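Institut Casado de formation hôtelière
Département Service et arts de la table
Module 2 – Histoire et usages des couverts
Support de cours, décembre 2023

Objet de la séance

La présente séance porte sur l'évolution des instruments de table et sur les règles d'usage qui en découlent dans le service contemporain. Elle suppose acquis le vocabulaire du module précédent (mise en place, service à l'assiette, service au guéridon). Les étudiants se reporteront au glossaire distribué en juillet pour les termes qui ne sont pas définis ici.

1. La cuillère

La cuillère compte parmi les plus anciens instruments de table. Sa forme procède d'objets naturels employés pour puiser, coquilles ou fragments de calebasse, et plusieurs langues en gardent la trace : le latin cochlear, dont dérive le mot français, renvoie à la coquille d'escargot. Au Moyen Âge, la cuillère de bois est d'usage courant dans les foyers modestes, tandis que l'étain puis l'argent signalent l'aisance du maître de maison.

On distingue dans toute cuillère le cuilleron et le manche. L'ancienne cuillère à manche court et droit se tenait à pleine main. L'allongement du manche et l'aplatissement de son extrémité accompagnent, aux XVIIe et XVIIIe siècles, l'adoption de la prise entre le pouce, l'index et le majeur.

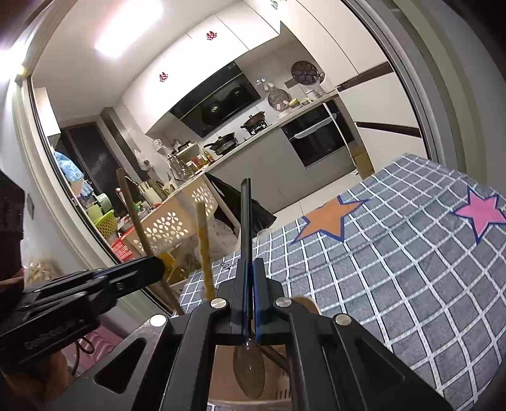
La spécialisation des cuillères est tardive. La cuillère à café se répand avec la boisson elle-même ; la cuillère à entremets, la cuillère à sauce individuelle et la cuillère à moka relèvent pour l'essentiel des usages du XIXe siècle. Dans le service actuel, la cuillère à potage se place à droite, à l'extérieur des couteaux, lorsque le potage ouvre le repas. Elle est retirée avec l'assiette creuse, y compris si le convive n'y a pas touché.

2. La fourchette

La fourchette de table vient d'Orient par Byzance et Venise. Elle est attestée en Italie bien avant d'être admise en France, où elle passe longtemps pour une affectation. Les premiers modèles ne possèdent que deux dents, longues et droites, propres à piquer les fruits confits et les viandes déjà tranchées. La courbure et l'ajout d'une troisième, puis d'une quatrième dent, permettent ensuite de porter à la bouche des aliments qui ne se piquent pas.

L'usage français veut que la fourchette soit posée à gauche de l'assiette, dents contre la nappe ; l'usage anglais la présente dents vers le haut. L'explication ordinairement donnée tient à la place des armoiries ou du chiffre, gravés au dos du manche dans le premier cas, sur sa face dans le second. Les étudiants retiendront que les deux dispositions sont correctes et qu'un même établissement ne doit jamais les mêler dans une même salle.

3. Le couteau

Le couteau fut d'abord un objet personnel, que le convive apportait avec lui. Sa lame pointue servait à la fois à trancher et à piquer. La généralisation de la fourchette rend cette pointe inutile, et la lame arrondie s'impose progressivement à partir du XVIIe siècle. Le couteau se dispose à droite, tranchant tourné vers l'assiette. Cette règle ne souffre aucune exception dans les exercices évalués.

4. Les baguettes

Les baguettes sont employées en Chine dès l'Antiquité, d'abord pour la cuisson et le service, puis pour la consommation. Leur diffusion vers la Corée, le Japon et le Viêt Nam s'accompagne d'adaptations locales. Les baguettes chinoises sont en général longues et peu effilées, ce qui convient au partage de plats placés au centre de la table. Les baguettes japonaises, plus courtes, se terminent en pointe. La Corée privilégie le métal et associe étroitement les baguettes à une cuillère à long manche, réservée au riz et aux soupes.

Certains gestes sont à proscrire devant la clientèle : planter les baguettes verticalement dans un bol de riz, qui évoque une offrande funéraire ; transmettre un aliment de baguettes à baguettes ; désigner une personne à l'aide de l'une d'elles. Au repos, les baguettes se placent côte à côte, parallèles au bord de la table dans l'usage japonais, perpendiculaires dans l'usage chinois.

5. Rangement et présentation en libre-service

Dans la restauration en libre-service, les couverts peuvent être présentés debout dans un contenant à compartiments. Le contenant ajouré facilite l'aération et l'égouttage. Il est vidé et lavé à chaque fin de service. Lorsque plusieurs types de couverts sont proposés, un compartiment est affecté à chacun, et les manches sont tournés vers le haut afin que le convive ne touche pas la partie destinée aux aliments.
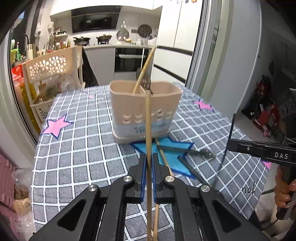

Fig. 2. Range-couverts à deux compartiments, avec fourchette, cuillère et baguette.

Travail à remettre

Chaque étudiant rédigera une note de 700 mots comparant deux traditions de table de son choix, dont l'une au moins extérieure à l'Europe. Les catalogues des collections Tarkell et Flendinau sont consultables à la bibliothèque du site de Wamthorpe, sous la cote 1422. Ils ne peuvent être empruntés.

La note compte pour 40 % du résultat du module. Elle est déposée au secrétariat du département, en version imprimée, avant l'épreuve pratique de mise en place. Les sources consultées seront indiquées en fin de document selon les normes en vigueur dans l'établissement.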